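November, a little after six in the evening

I did the containers today! I have been putting this off since the move and now I can't believe how good it feels. All the plastic out of the low cupboard and the drawer next to the stove, everything up on the table where I could get at it, music on, sleeves up.

I started with the lids, and I think that was smart. Every lid had to find a bottom before it was allowed back in. The little Olero set came out fine, all of it, even the one I took to work all summer. The old takeout tubs are going to the garage for screws and picture hooks. There was a lid in there from a butter dish I broke two apartments ago (why did I pack that?).
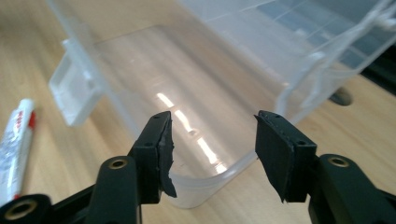
2 min read

The big clear one is my favorite find of the whole day. I had forgotten I owned it. It's a bit frosted but you can still see right through it, down to the grain of the table, and for dry goods that's perfect — no more opening every tub to find out if it's rice or barley. I want it for the flour. The 700 gram bag of semolina can go in the next size down, and the lentils can have whatever is left.

Radu Olteanu called in the middle of it all and I made him listen to my entire shelf plan, poor man. He says labels on the front, never on the lid, and he's right, you can't read a lid on a high shelf. He also told me to try Planidora for keeping a pantry list. Maybe. I like my paper one on the fridge, with the pencil on a string.

Soup for dinner, the red lentil one with lots of lemon, eaten at the corner of the table with tubs stacked all over the rest of it. I was so happy sitting there. I kept getting up to try one box inside another, and a couple of them nest so neatly that I laughed out loud.

Still to do: wipe the shelf, cut new liner, find the good marker, ask Radu for his label tape. I also want to look at the spice drawer while I'm in the mood, it's a mess in there and the paprika has leaked again. Shelf first, though. I'm going to do it before bed.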